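How to Oil a Wooden Cutting Board

Wood dries out with washing. A dry board looks pale, feels rough and soaks up juice and smells. Oiling it takes a few minutes of work and one night of waiting.

What you need

Food-grade mineral oil
Two lint-free cloths
Coarse salt and half a lemon
Fine sandpaper, if the surface is fuzzy

Do not use olive or sunflower oil. Both go rancid in the wood. I use the plain mineral oil from Sandside, which comes in a 300 ml bottle and lasts me more than a year.

Step 1. Clean the board

Scatter salt over the wood and rub it in with the cut side of the lemon. Leave it for five minutes, scrape off the paste and rinse with warm water. Never soak a board or put it in the dishwasher.

Step 2. Dry it

Wipe both sides and stand the board on its edge so air reaches each face. Give it 12 hours. Oil will not go into damp wood.

Once dry, lay it flat on the counter where you have room to turn it over. Marble can stain from oil, so put down an old towel before you open the bottle.
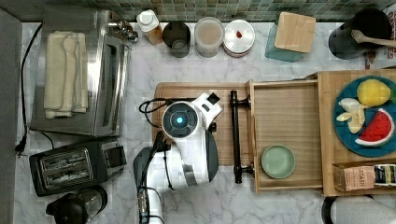
Step 3. Apply the oil

Pour a small pool in the middle and spread it with a cloth, following the grain. Do the edges and any handle hole too. Wait 30 minutes, add more where the wood looks dull, then turn the board and repeat.

Step 4. Let it rest

Leave it overnight, standing up. In the morning wipe off whatever is still on the surface. If it feels sticky, wipe again with a clean cloth.

Oil a new board once a week for the first month, then monthly.

Last updated October 28, 2018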